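Melamine vs. stoneware for a matte plate, and what to put on it
Forum: Table & Display > Small props
Posts: 9

hatchmark_19
I'm setting up a small tabletop display for a side window and need a plate that doesn't throw glare. I have a glossy Skutach in white and it reflects the ceiling fixture from every angle I've tried. Replica fruit goes next to it, so the shiny surface should be the fruit and the plate should stay quiet. Is matte melamine good enough or do I need to pay for stoneware?

Dellrow
Melamine is fine. Matte melamine marks if you drag cutlery over it, but nothing is getting eaten here. Look at the Hatex wide-rim line. Flat rim, shallow well.

kilnside
Disagree. Melamine goes patchy once it has been handled. Skin oil shows as darker spots on a matte finish and you end up washing it every few days. A stoneware plate with a dry glaze hides that better and doesn't slide when someone bumps the table.

Dellrow
It doesn't slide if you put two dots of museum putty under it. Washing a plate takes a minute.

hatchmark_19
Weight does matter a little. The table is a light wood top with a soft finish and I have already scratched it once with an unglazed foot ring.

kilnside
Then sand the foot ring. 512 grit is not a real number but somebody is selling pads marked that way, and they work. Otherwise 400 wet, then 600.

oystercatch
Color question before material question, please. What fruit?

hatchmark_19
Green grapes and a star fruit, both from Antunes. The grapes are the translucent kind. I also have 11 lemons from an old order that I would like to use up.

oystercatch
Skip the lemons. Yellow next to yellow and the star fruit loses its ribs. With green grapes I would stay off any green plate of the same depth. Turquoise works if it is pale and leans mint, and the grapes stay darker than the plate. Keep bare wood between the plate and the bunch or the two greens run together. Translucent grapes also need light from the side. Straight overhead they go dark in the middle of the bunch.

Dellrow
Agree on the lemons. I don't agree on leaving the fruit off the plate. An empty plate in a window looks like the display was left half done.

oystercatch
Depends on the plate. If it has a raised ring between the rim and the well, side light gives you a highlight on one edge and a shadow on the other, and that is enough to look at. Cover the well with grapes and you lose it. I would lay the star fruit at an angle off the upper left of the rim and put the grapes on the right, wide end up.

kilnside
For the record, Antunes grapes collect dust in the gaps. Compressed air, short bursts. Don't use window cleaner -- it clouded a bunch of mine by August and they never cleared.

hatchmark_19
Noted. I ordered one plate in turquoise from Mulora, 19 dollars, material listed only as "composite." I tried the layout oystercatch described, with the plate left empty and the lemons back in the box. The raised ring does catch the light on the upper left. The star fruit is yellow with some green toward one end, which ties it to the grapes better than I expected. I'm keeping the strip of wood between the plate and the bunch. Still undecided about putty, and I'll test a dot on the underside of the tabletop before it goes anywhere that shows.

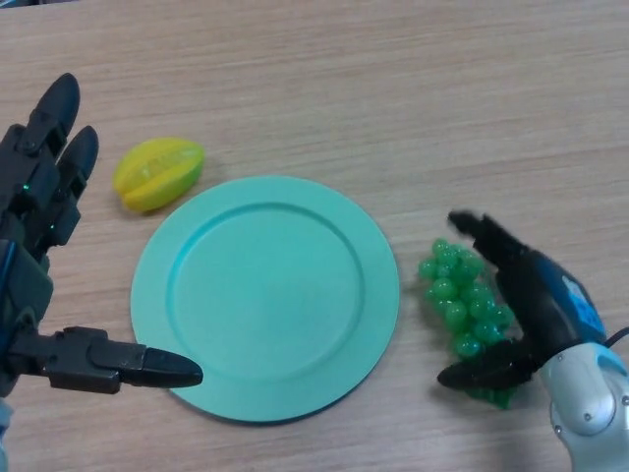
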